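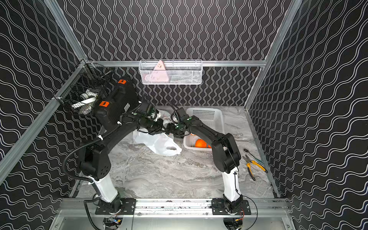
Wurkness Home Tasks Group, Bench Documentation

Section 4. The Grocery Bag

If you have come here from Section 3 expecting the machines to be ready for your kitchen, please lower your expectations to table height. We have been asked whether two arms can unpack the shopping yet. The answer depends on how you feel about waiting for your oranges.

The procedure below was drafted by Sevim Akyol and corrected by Yogesh Bhardwaj, who has strong feelings about step 3. Last revised 15 February 2026.

Before you begin

Read the stop procedure in Section 2. Read it again if you skipped it the first time, as most of us did.

CAUTION: Keep hands, sleeves and lanyards outside the rails while the arms are powered. The arms can't tell a cuff from a carrier bag, and they have been known to be very confident about it.

4.1 Setting up the bag

1. Lay the bag on the floor of the cell where both grippers can reach it. Don't smooth it out. Bags in real homes do not arrive ironed.

2. Put the white plastic basket within reach of the right arm.

3. Check that the cable sleeves can move freely through the full swing of each arm. A sleeve that snags will end the run and, on a bad day, the sleeve.

4. Load the Furnus task file and enter 12 as the attempt limit. The default is 2000, a number chosen by someone who had never sat through three.

NOTE: Thin plastic is the hard part. Fruit is round, fairly firm and stays the shape it was. A bag has a new shape every time you touch it, so anything the arm learned a second ago is already old news.

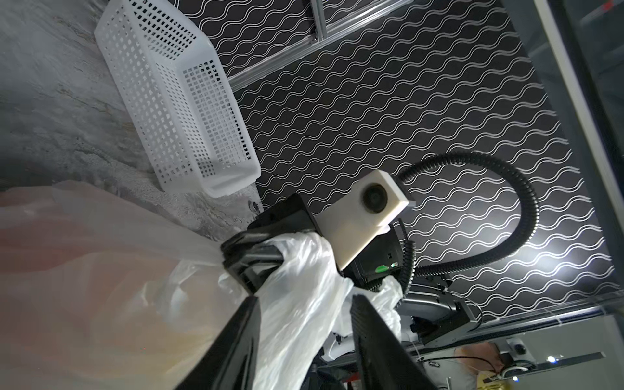
A pinch that looks good from the wrist view may be holding one layer or four. Wait for the grip reading to settle before you let the other arm move. If you see error 223, the fingers have closed on nothing and the software would like you to know it is disappointed.

4.2 Running the task

5. Start with the left arm alone and let it take hold of the bag. Si-woo Sun's advice is to sit on your hands at this point.

6. Bring in the right arm at low speed. Watch the gap between the grippers, especially near the middle of the cell.

7. Mark the run as assisted if you touched anything. Straightening the bag "just a little" counts. Deirdre Egan reads the logs. 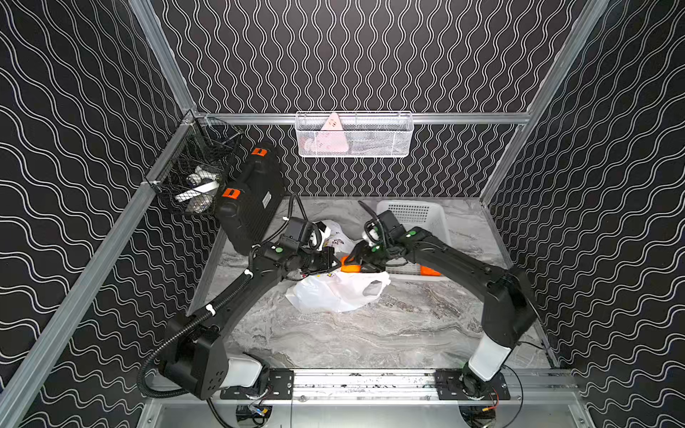
4.3 When it goes wrong

Arms stop close together: Press stop, then back the right arm out first.

Bag comes up with the fruit: Log it as a partial. A person would call this carrying the shopping, but the task file is strict.

Fruit leaves the cell: Stop the arms before you go after it.

For faults not listed, ask Yi-an Maeng, and bring the run log with you.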